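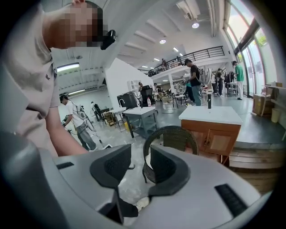 Getting the Squeaks Out of a Woven Chair

I own a wicker armchair that for two winters announced every breath I took. Reading in it was like reading inside a basket being carried down a gravel road. My neighbor Kamala Gounder, who is polite, once asked over the phone if I was eating chips.

If yours does the same, set aside an afternoon. You'll need:

A spray bottle of plain water
A second bottle with a few drops of dish soap in it
Paste wax or a stub of candle
Wood glue
A syringe or a toothpick, for getting the glue where it belongs
Two bar clamps, or a length of rope and a stick
A soft brush
An old towel

Check what you have first

Wicker is the way a thing is woven, and the stuff it's woven from can be rattan, willow, reed, twisted paper or plastic. Pick at a loose end underneath. If it unrolls into something like a lunch bag, you have paper, and you should skip the water steps entirely. Paper fiber that gets soaked goes soft and stays that way. I learned this on a plant stand that now leans.

Plastic doesn't dry out, so if a plastic chair squeaks the trouble is nearly always in the frame. Go straight to the legs.

Find the noise

There are two noises and they need different cures. A dry crackle that follows your weight around is the weave. A single creak that comes at the same point every time you lean back is a joint.

Get somebody to sit in the chair and shift around slowly while you put your ear near the legs. You will both feel foolish. Mark each guilty joint with a bit of tape, and do it right away, as all eight of them will look equally innocent once the sitter gets up.

Dampen the weave

1. Vacuum the chair with the brush attachment. Turn it over and do the underside, where the crumbs of several administrations are waiting.

2. Wipe down the dirty spots with the soapy bottle and the soft brush, working along the strands. Go easy.

3. Mist the underside of the seat with plain water. The underside is usually less finished and takes up moisture better. You want it damp all over and dripping nowhere.

4. Leave it for 60 minutes, then mist once more.

5. Stand the chair somewhere airy, out of the sun, and leave it overnight. Don't sit in it. Damp strands stretch, and they'll dry in the shape of whoever couldn't wait.

Glue the joints

Most of these chairs have a wrapped joint: a leg meets a rail, and a strip of cane is wound over the top to hide the nail. Leave the wrapping on if it's sound. Rewrapping is a whole other page and I'm not the one to write it.

Wiggle the joint open as far as it wants to go and work glue into the gap with the syringe. Close it, clamp it, and wipe off what squeezes out. If you have no clamps, tie rope loosely around the legs, put a stick through it and twist until the joint is snug. Put the towel under the rope or it'll bite into the weave.

Then wait a full day. The label on my bottle of Rindel says 2 hours to handle, and you may certainly handle it. Sitting is a different matter.

If a nail has backed out, tap it home. If it backs out again, replace it with a thin screw, and drill a pilot hole first. I split a rail by skipping that, and spent a happy evening making a repair to my repair.

Wax what still rubs

Any crackle left over is probably two strands sliding across each other. Rub candle or paste wax where they cross, push it in with a toothpick and buff. Keep it thin, or it comes off on your pants.

How long it lasts

Mine stayed quiet until the heat came on again in the fall. I now mist the underside whenever I remember, and keep the chair well away from the register. My other chair, a caned one I bought from Baltazar Olvera, got the same treatment and still makes one small click on the left side. I've glued that corner twice. I've started leaning right.

Comments are open if you've had luck with glycerin in the water. I tried it once and the seat stayed tacky for a week.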